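Twenty Minutes With a Mug: Pictures From the Skumora Table
Posted December 22, 2022 by Lorraine Bolger 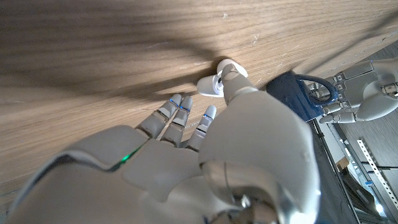

What went on at the table

Two white hands, one mug and a small glossy object that has started more arguments in our group than the budget. The right hand has its thumb on the small thing and its fingers spread over the wood. The other has the mug by the handle, a grip I have been trying to get out of it since March.

The lights along the finger joints are blue. Visitors always ask about them, and I have learned to say "status" in a firm voice and move on to the coffee.

Why we do it this way

Skumora is the learning system. It is supposed to pick up ordinary table chores by studying examples of them, and the examples have to come from somewhere, so they come from us. A person steers the hands through a chore, the cameras and joints record everything, and the result goes into a pile. We call each one a take. The pile stood at 2273 takes when I started writing this page, and it would be higher if Oswood, our storage box, hadn't filled up over lunch.

A take can be dull. Dull is fine. Move the mug, put down the mug, let go of the mug. The system needs to see that a great many times before it stops treating a handle as a rumor.

Notes on the thumb

Look at the thumb for a while and you will see the whole problem. People press on small things without planning to. The person steering has to plan it, and then the plan shows up in the recording as a long pause, and then the system learns to pause. We had a week of beautiful, thoughtful hesitation in front of every object on the table. It looked like a hand choosing a greeting card.

The cure was to have people practice first and record second. I resisted this on the grounds that it was slower. It was slower. The takes got better anyway, and I have been gracious about it ever since, if you ask the right people.

Notes on the mug

It is dark blue and a little speckled, with a handle that curves out far enough to get fingers through. Ornel, the earlier version of our software, was trained on straight-sided cups and had no opinion about handles at all. It would hug the cup. Skumora is at least aware that the handle exists.

The mug also sits closer to the edge of the table than I like. We vary where things go between takes, on purpose, so the system doesn't memorize one tidy layout. I wrote that rule myself. I did not expect to spend so much time looking at the floor under it.

The tabletop

Pale wood, long grain, a few scratches. There was talk of swapping it for something plain and gray, which would make life easier for the vision people. I voted to keep it. Kitchens have grain, and shadows too, and the shadow across this one is as good a test as any.

What gets thrown out

Out of the last 64 takes we dropped 19. Most of those were the operator's fault, and most of the operators were me. A take goes if the object leaves the table, if the recording has a gap, or if somebody says "wait, no" and does the chore a second way halfway through. The Nedelcu sorting script catches the gaps. The rest we watch by eye, at double speed, with snacks.

Next on the list are lids, then spoons. The spoons are in a drawer, and the drawer sticks.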